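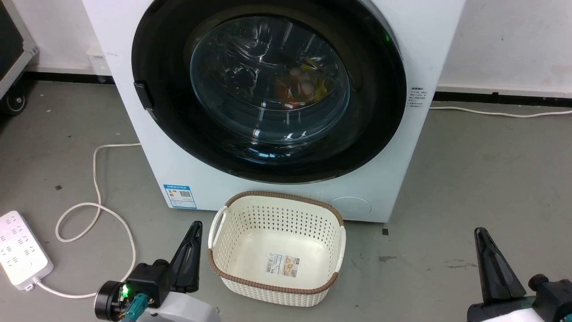 Kusell is a set of laundry room records kept for the shared wash house at Ditberg, covering loads, sorting choices and basket handling. Each record describes one load from the moment the basket is set down to the moment the drum is emptied. Mixed colours are recorded as a single load type, `mixed`, and this covers small loads such as orange, yellow, green and white fabrics lying together behind the door glass. An empty basket in front of the machine is coded `basket_front`, whatever its size or make.

Search the files Search Clear

## Contents

- `loads.csv`: 1,146 rows, one per load
- `items.csv`: item types for the 324 loads that were sorted by hand
- `baskets.csv`: basket position and state
- `notes/`: free text, lightly edited for spelling

## Fields in loads.csv

`load_id`: whole number, not reused after deletion.

`door`: `open`, `closed` or `unknown`. Entered before the load is started.

`load_type`: `white`, `dark`, `mixed`, `bedding`, `wool`. Towels go under the colour they were washed with.

`fill`: `small`, `half`, `full`. Judged by eye through the door, so neighbouring values overlap. Svend Lund re-coded 146 rows and differed from the first entry in 14 of them, nearly all between `small` and `half`.

`filter_checked`: `yes` or blank. Blank means no entry was made.

## Basket codes

Rigid plastic baskets and folding ones share the same codes. A basket with any item in it, including a single sock, is `part`. Handles are not recorded. Product labels left on the inside wall are ignored.

## Known problems

Rows entered before August use `colour` in place of `mixed`. The script `fix_types.py` changes these, but does not touch the notes.

Wool is under-reported. Most wool at Ditberg is washed by hand and never reaches the machine.

Drying is outside the scope of this set. The line and rack records are kept separately under Zoubi and use different load numbers.

## Changes

1.2: `door` added. Duplicate rows removed.
1.1: `bedding` split from `white`.

Corrections to Birthe Overgaard through the Postbridge tracker, giving the `load_id` and the field name.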